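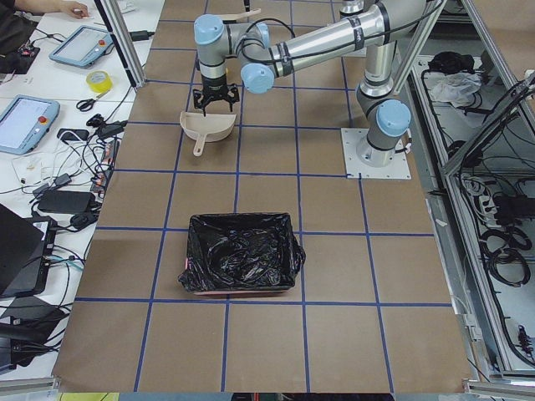
Issue 61

On test: the Visser two-arm clearing cell
Site: Ludimum, Fumham
Trial length: 12 weeks

Ludimum packs craft kits for schools and hobby shops. A kit might hold beads, dried clay, paper shapes, foam or all of them, and every bench in the Fumham building gets dirty in a slightly different way. Until January the benches were cleared by whoever had been packing at them. At the end of each batch people stopped, swept, bagged the waste and wiped down, and then the next trays came out.

The Visser cell is sold to do that job. You get two arms, a gripper for each, a teach pendant for each, a frame to put it all on and a few days of someone's time to set it going. Household cleaning tools are fine, and Visser encourages you to use what you already have. Ours were a brush, a dustpan, a sponge and a bin with a black liner in it, which is pretty much what hung on the hook by the door before.

I have worked on the packing floor at Ludimum for nine years and was one of four people trained on the cell, so this is a user's review. I can't tell you much about the software underneath. I can tell you what it's like to share a shift with.

Setting up

Allow longer than the quote says. The arms were bolted down and moving by the second afternoon, but teaching them where things live took the rest of the week and a good part of the next. We marked the work surface out in squares with blue tape, which made a big difference to the people doing the teaching. You can say "brush goes one square nearer" across a noisy room and be understood. The arms don't need the tape. We do. Put it down with some care, as it lifts at the crossings and the brush will find any loose end.

You also need somewhere to put everything else. The leaflet shows a bare frame and a clean floor. In practice there are two pendants, power bricks, a lot of cable, the tape, the scissors you cut the tape with, and a person leaning on the table. We gave up a whole packing table to it. If your floor space is tight, measure for that table as well as the frame.

Moving the tools

The gripper has two fingers and likes a flat handle of a sensible thickness. The dustpan suited it from the start. The brush was harder, because if it's put down slightly twisted the arm picks it up twisted and sweeps with one corner of the bristles. Jacinto Cortés cured most of this by teaching a fixed place for the brush and a short nudge to straighten it before the lift. It added a few seconds and saved a lot of swearing.

Sponges are the weak point. A new one is fine. One that has been squashed for a week comes up at an odd angle, and the arm carries on as if nothing is wrong. We change them more often now and keep the old ones for the sinks.
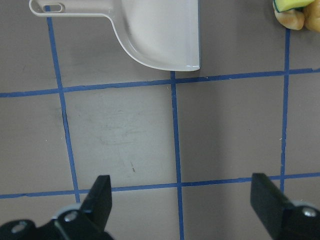
Does someone have to stand next to it the whole time?

For the first few weeks we kept one trained person within reach of a stop button whenever it was running, and we still do that for any new routine. For a routine it has done many times, the person can work at the next bench, provided they can see it and get to it quickly.

That arrangement has more effect on the working day than I expected. Being within reach sounds like a light duty. It means you can't go to the stores, you can't take a phone call in the corridor, and you can't properly help a new starter at the far end of the room. In the first month the rota treated it as no work at all, and the four of us who were trained ended up with our usual packing targets and the cell as well. Anayeli Robles raised it at the Monday meeting and it was put on the rota as a task with a name against it. If you buy one of these, do that on day one.

How well it cleans

Dry, light waste on a flat surface is handled well. Paper shapes and foam crumbs go into the pan with two or three strokes and the pan is emptied over the bin. Beads are mixed. They roll, and the arm sweeps where it was taught to sweep, so a person still goes round afterwards for the strays. Clay dust it moves about more than it removes, and for that we went back to a vacuum cleaner and a pair of hands.

Speed is modest. A full clear of one bench takes the cell 40 minutes if you include swapping the liner, and a person who wants their tea break can do it in well under half that. The gain is that the person can be packing at a different bench while it happens. On weeks when we send out about 3,000 kits, that is worth having. On quiet weeks I would say it makes no odds.

Liners deserve a mention. The bag has to be folded well down over the rim all the way round, or the edge of the pan catches it and drags it in. We do this by hand and I can't see that changing soon. 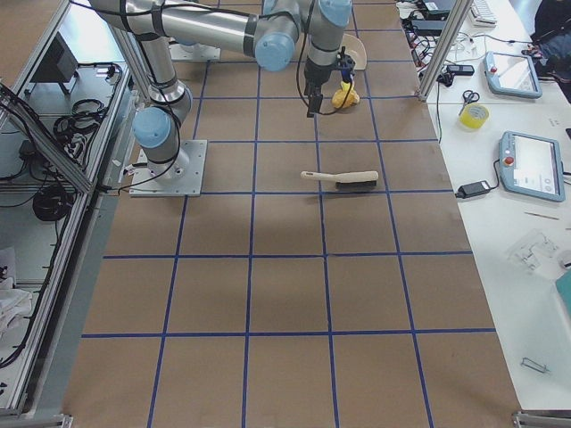
None of this is a complaint about the build. The arms are solid and have not drifted off position in any way we could notice. The cable straps have stayed put. The pendants are easy to read and the red stop is where your hand expects it. I would like a longer lead on the pendant, and a hook to hang it on, so that it isn't lying on the table with the scissors.

What it changed for us

Before the cell came there was a fair bit of worry about jobs, and I shared it. Management said in writing that hours would not be cut during the trial, and they weren't. I would ask for the same in writing before any trial elsewhere, with a line about what happens afterwards. Ours didn't have that line and we are still asking.

The sweeping itself is not missed by most people. What some do miss is the stop. Clearing down was ten minutes on your feet, away from the trays, with a chance to talk to the person beside you. With the cell running you finish one batch and walk straight to the next bench. By the middle of the trial several of us had sore wrists, and the supervisor put a short break back in between batches. It should have been there from the start.

The teaching work is the best part, and it has gone to people who would not have put their hands up for it. Jacinto had never used anything of the kind and is now the one the others call over. It's careful, fiddly work and you get to see the result of it straight away. There's no extra pay for it at present. Our sister site at Fisdale is getting its own cell and has agreed a small allowance for trained staff, and we have asked for the same.

Noise is not a problem. You hear the joints when the room is empty and not otherwise. A couple of people found it uncomfortable to work with their backs to moving arms, so we turned two of the benches round.

Good points

Uses ordinary brushes and pans
Steady and accurate once taught
Pendants easy to learn
Quiet

Bad points

Takes up more room than the leaflet suggests
Poor with beads and fine dust
Worn sponges confuse it
Supervision time has to be found from somewhere

Verdict

Worth trying if you have several benches in use at once and the waste is dry and light. For a single bench I would buy a better vacuum cleaner. Either way, sort out the rota and the breaks before it is delivered, and train more people than you think you need. Four was too few as soon as one of us was on holiday.

Ludimum has kept the cell on for a further period and we are trying it next on stacking empty trays. Visser lent a wider set of fingers for that, which I haven't used enough to comment on.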